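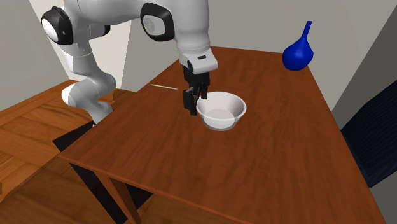

Rectangular wooden table (computer rendering)

Shop > Help > Questions about tables

Questions about our tables

We receive many of the same questions by mail, so I have put the answers together on this page. Please read it before you order. Last changed on 8th November.

ORDERING AND DELIVERY

Do you make tables in any size?
Almost. The longest top we can make in one piece is decided by the planks we have at the moment, so please write to us first with the length and the width. For very long tables we make the top in 2 parts, and the joint will be visible if you look for it.

How do I measure for the right height?
Measure the chair, from the floor to the seat. Send us this number and also tell us if the chair has arms. Customers often forget the arms, and then the chair does not go under the table.

What is the difference between the Wurkari and the Prindetti?
The Wurkari has straight legs at the corners. The Prindetti has one frame in the middle, so it is easier for the person who sits at the end. The tops are the same and cost the same. The frame of the Prindetti is heavier and the delivery is for this reason a little more expensive.

Can I collect the table myself?
Yes, from the workshop in Drernutmont. Bring a second person and some blankets. The legs come off with a normal hex key, and we will lend you ours if you did not bring one. The door of the workshop is on the yard side, number 46. The street door belongs to the upholsterer.

Do you take the old table away?
No. We tried it for one winter and we had no place to put them.

My order number does not work on the tracking page.
Please write the number without the letter in front. For example, if your paper says G1183, you write only 1183. If it still does not work, the table has not left us yet.

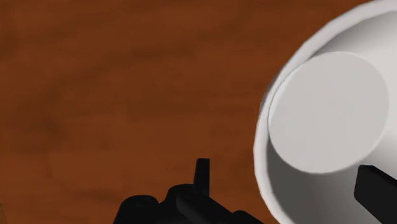
:: CARE AND CLEANING ::

Can I put a hot cup directly on the wood?
With an oiled top, I advise you to use a coaster. A white ring can come from the heat or from the steam under the cup. Lacquered tops suffer less, but a pot from the stove is too much for both.

I already have a white ring. What can I do?
First wait a few days. A light ring sometimes goes away alone when the wood dries. If it stays, rub it along the grain with a soft cloth and a very small amount of our oil, leave it for the night and look again in the morning. Please do not begin with sandpaper. If you have a dark ring, the water went deeper, and you should send us a photo before you try anything.

How often must I oil the table?
Two times in the first year, then once every year. A table near a radiator or a south window is more thirsty. You will see it: the color becomes pale and a drop of water goes in instead of staying on top.

Which cloth should I use?
Old cotton, washed many times. After oiling, lay the cloth flat outside until it is fully dry. An oily cloth that is folded or thrown in the bin can catch fire by itself. This is serious.

Can I use kitchen spray?
No. Warm water with a little mild soap, and dry it after.

RETURNS

Can I return a table made to my size?
Unfortunately no, except when we made a mistake. Tables in standard sizes can come back if they were not used. The return transport costs 49 and we take it off the refund.

The color is different from my sample.
Small differences are normal, each plank is different. If it is a big difference, write to Duarte Azevedo and put the sample next to the table in the photo, in daylight.

Related questions
Choosing between oil and lacquer
How to tighten a loose leg
Ordering a wood sample
Benches to match your table

Contact | Delivery terms | © Gouveia Tables, Drernutmont | Back to top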